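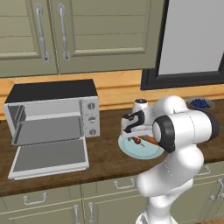 Countertop render. Plate with skewer, toaster oven at left, door open.

Mar 24, 2024
Marcus Haverford, Dredport workshop

Oven drift, continued. Picking up from the note on the Semple unit, where the cavity read low against the dial at every setting and the error got worse with the door cycled. Rear thermocouple has been moved off the wall bracket and now hangs in free air at rack height, centre of cavity. The bracket was conducting. Old readings from that position are struck out in the log and should not be used for anything.

Supply first. Line voltage held steady all morning with the compressor off. With the compressor on it sags enough to matter, so compressor stays off during runs and there is a tag on the switch. Element draw at full heat, all elements on, settled at 1,197 W on the plug meter. Cold draw is a little higher for the first few moments and then falls as the elements come up. Expected for this element type. The rating plate on the back of the unit is too worn to compare.

Thermostat behaviour. It is a plain bimetal with a creep contact, no snap action that I can hear. Off period at the middle setting is 49 seconds once the cavity has soaked. On period is shorter and less regular. Swing at rack height is wide and lopsided: quick rise, overshoot past cutout, slow fall. The overshoot is the stored heat in the element sheaths and there is no fixing that from the thermostat side.

Tried the bulb end of the thermostat in two positions. Factory position is tucked behind the side baffle, where it sees radiant heat from the lower elements well before the air does. Moved out past the baffle lip it lags badly and the swing gets wider. Put it back. The factory position is a compromise but a reasonable one, and the low reading against the dial follows from it: bulb gets hot early, contact opens early, air never catches up.

Dial offset. Loosened the grub screw and turned the knob on the shaft until the middle mark agreed with the free-air mean. That fixes the middle and leaves both ends out, low end reading hot, top end still reading cold. Scale is printed as if the response were linear. I can print a new dial ring once there is enough data, but the offset alone is good enough for drying work.

Door. Ran four door cycles at the middle setting, full open, count to ten, shut. Air temperature collapses each time as it should. Walls barely move. Recovery of the air is fast on the first cycle and slower on each one after, so the walls are giving up more than I assumed. The door glass is single pane and the hinge side does not seal along the bottom corner. A strip of paper pulls out with no resistance at that corner and grips everywhere else. Hinge spring on that side looks tired. Swapping the springs left to right would tell me whether it is the spring or a bent arm. Not done yet.

Load test. Used the usual steel slug in the middle of the rack with a thermocouple in the drilled hole, paste in the hole. Slug follows the mean and ignores the swing, which is all we need for conditioning the silica and for baking out the printed jigs. Thin parts are another matter. A strip of shim stock on the same rack follows the elements closely and discoloured at the edge nearest the top pair during an on period, at a setting that should have been well clear of it. Straw colour, then brown at the tip. Do not put thin stock in this oven without a shield over it. A sheet of aluminium one rack up is enough, shiny side up, with a gap at the back for air.

Logger. The Udia box dropped samples twice, both times when the element contact opened. Ran its lead around the far side of the bench away from the mains cord and it has not dropped since. Ferrite is on the lead as well now, so I can't say which one did it. Channel 2 still reads slightly high in ice water against the others. Correction is pencilled on the lid. If you reset the box, put the correction back in.

Controller option. We have the Trima unit on the shelf from the August kiln job and it would take this load comfortably. Wiring would be straightforward: thermostat bypassed at full, Trima switching the live side through the relay, free-air probe through the vent slot at the rear. The thermal cutout stays in circuit whatever else is changed. Against it, the relay is mechanical and short cycling will wear it, and the unit is spoken for if the kiln goes again. I would sooner use a solid state relay on a proper sink. None in the drawer, added to the order sheet.

Cleaning. Crumb tray had baked resin on it from somebody's jig. Scraped, washed, dried and refitted. Please line it with foil for anything that drips.

To do:
swap hinge springs, repeat paper test at bottom corner
repeat door cycles with the corner taped from outside, for comparison
long soak at the low setting with silica in, weigh before and after
check the vent slot clears a sheathed probe
ice point again on all channels

Oven left unplugged with the door ajar. Slug is on the brick, still hot at time of writing.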